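21 June 2022

Glue notebook, continued. Roxana has asked me to write these up the same day so that other people can read them, which is a comment on my handwriting as much as my habits.

Still on the hide glue question for the Kulero chairs. To recap for anyone who has wandered in: we have a set of dining chairs whose back rails keep letting go, and the last person to fix them used something white, thick and permanent everywhere except in the joint. It took me most of yesterday to pick it out of the mortises with a dental tool and bad language.

Mixed two pots this morning. Pot A is the old granules from the tin marked Seol, soaked overnight in cold water. Pot B is the new Kokard stuff, which claims on the bag to need no soaking. I soaked it anyway. Jae-in says this ruins the comparison. Jae-in is right, so there is now a Pot C, unsoaked, and it has the texture of a gravel driveway. I will leave it on the warmer until lunch and see if it reconsiders.

Test joints: 3 per pot, oak on oak, same plank, cut on the same setup. Clamped and left on the rack by the window. I labeled them in pencil on the end grain, having learned what happens to masking tape labels when there is warm glue about. (They migrate. I found one from April on my boot.)

Broke the batch from last week while waiting. Readings off the spring scale, in the arbitrary units that scale has used ever since the dial was bent:

Seol, fresh: 1007
Seol, reheated once: 778
Seol, left on the warmer all weekend by a person who shall remain me: 527

So the lesson everybody's grandfather already knew has been confirmed at some expense in oak. Cooking the glue kills it. The fresh one took a good strip of wood with it when it went, and the weekend one came apart clean, like a biscuit.
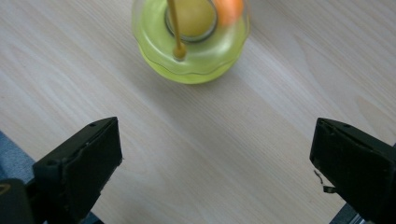
What I still can't explain is the smell. Fresh Seol smells like a wet dog, fine, expected. The Kokard smells like a wet dog that has been somewhere. Roxana thinks it is a preservative. Jae-in thinks it is the bag. I moved the pot nearer the door and it made the hallway worse without making the shop better.

Open time is the other worry. With the shop this warm I get long enough to brush both faces and close the joint, but a whole chair back has to go together in one move, and I was still fumbling for the second clamp when the first squeeze-out had gone to jelly. Options are to warm the parts first, or to add a little urea and accept a weaker joint. Clandelel's old instruction sheet says "work briskly." Thank you, Clandelel.

Tried a dry run of the chair back with Jae-in holding the top rail. Went together on the fourth attempt, once we stopped putting the left stile on the right - they are not marked and they are not the same. They are marked now.

Later: Pot C has dissolved, more or less. A few lumps, strained out through an old stocking. Made up its test joints late, so they come out of the clamps a few hours after the others. Please do not break them early out of boredom. I know who I am talking to.

To do: order more granules, find the lid for the warmer, ask Roxana if the client will wait until the chairs have sat under clamps for a full two days. Scrape the hallway floor.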